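Your planner should be allowed to give up

I've been chewing on this since November, and a long comment thread on the Skarkden forum finally pushed me to write it down. My opinion, which I know is unpopular in some corners: most of us spend way too much time making our planners find a path, and hardly any time deciding what the software should do when the path is lousy.

We run Siria for motion planning with a homegrown behavior tree on top (we call it Baptiste, long story). For months the tree had a retry node that asked for a new plan up to 888 times. Yes, really! Someone typed it as a joke and it stayed in. On an open table you never notice. On a kitchen counter, it hurts. 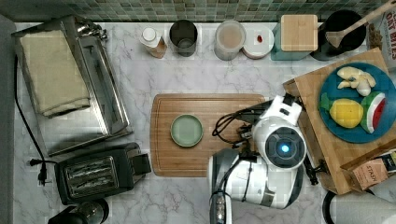

The counter setup: arm over the cutting board, toy food on the blue plate to the right.

Look at how much stuff a collision checker has to care about there. The toaster oven, the pot with the spoon sticking up out of it, a cutting board propped at an angle. A planner that's been told to never quit will happily hand you something technically legal, with the elbow swinging up and over everything to move a toy lemon. It passes every check. I still wouldn't want to stand next to it.

Ingrid Lyons and I argued about this for most of an afternoon. Her side was that you fix the cost function and leave the tree alone, and she's partly right, ours was bad. But a better cost still gives you an answer every single time, and sometimes I want the answer to be "no thanks, move the plate first."

So now we cap it at 3 tries. After that the tree has to pick a different grasp, or ask perception for a fresh look, or stop and say so in plain words in the log. We do log the reason now, by the way. The old message was just "planning failed," and I had over 3000 of those sitting in a folder telling me nothing.

Ferkatau's tools make the opposite choice and keep searching quietly in the background. I get why people like that, the demos look smooth. I'd still take the arm that stops and complains, and I'd like to see that as the default setting in the next Siria release.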